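Progress report to the Skornus fund, second period
15 Aug 2019

Hi all,

Time for another update on the Promanham home chores project, and this one's a bit longer than the March report because we've finally got something to talk about besides parts and shipping delays. I'll start with money, as I know some of you stop reading after that (no hard feelings!).

Money

We had 2,000 dollars set aside for repairs this period and we've spent nearly all of it, mostly on hands. Fingers are the weak spot. A finger joint goes stiff, we swap it, and then its neighbor goes. I'd like to move some of what's left in the travel line over to repairs, if you're happy with that. Travel has been very light and I don't see it picking up before winter. Everything else is on track, and the rent on the practice room is paid through the end of the period.

What we've been working on

You asked us a plain question when you funded this: can a machine do ordinary chores in an ordinary home yet? So we picked dull ones. Moving baskets from one surface to another, picking up small things left lying on a table, closing a door, getting laundry near the washer. We left cooking out on purpose, and I still think that was right.

Moving a basket was supposed to be our warm-up job and it ended up eating most of the spring. A person grabs the rim without thinking about it, but for a robot with fingers the rim is a pretty hard thing. It bends, it's bumpy, and if you squeeze at one end the whole basket tips. We ran 87 basket trials with the new grip and it was a clear step up from the old one, which mostly shoved things around the table. I've put the full log in the shared folder, failures included.

The other big change is the software. We moved over to Forine for planning the arm movements, and it's so much nicer to work with! Setting up a new chore used to take us up to 5 days and now it's usually done in an afternoon. It does have a habit of picking long, swoopy paths when a short one would do, and we're still arguing about whether to fix that ourselves or wait for the next release.

Balance is okay. Reaching far out over a table is where things get touchy, so we've been going slow there, slower than anybody would put up with at home. If you timed it against a ten-year-old, the ten-year-old would win and have time for a snack.

So, can it do chores?

Some, sort of, if the room is set up for it. I'd be comfortable showing you a basket move on a good day. I wouldn't be comfortable leaving the thing alone with a load of laundry and going out to lunch.

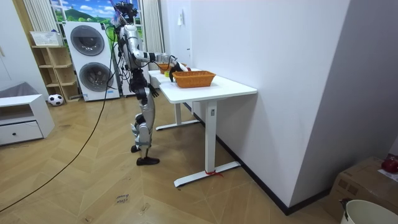 Clothes are the part I'm least sure about. Anything soft changes shape the second you touch it, and our grip work on baskets doesn't carry over much. We tried towels for a week and learned mainly that we need better feeling in the fingertips. The Sultana sensor pads look promising on paper, and I've asked for a sample set before we commit to buying any.

Next period

More basket work, this time with things inside. Then the washer door, which I've been putting off (handles and hinges together are a pain). I'd also like to start trying chores in a real kitchen down the road, with a real family's clutter in it, but only once we've got a stop button we all trust.

Two things I need from you: a yes or no on moving the travel money, and a date for your visit. Mornings are better for us, and please wear shoes you can stand around in.

Talk soon, and thanks again for sticking with us.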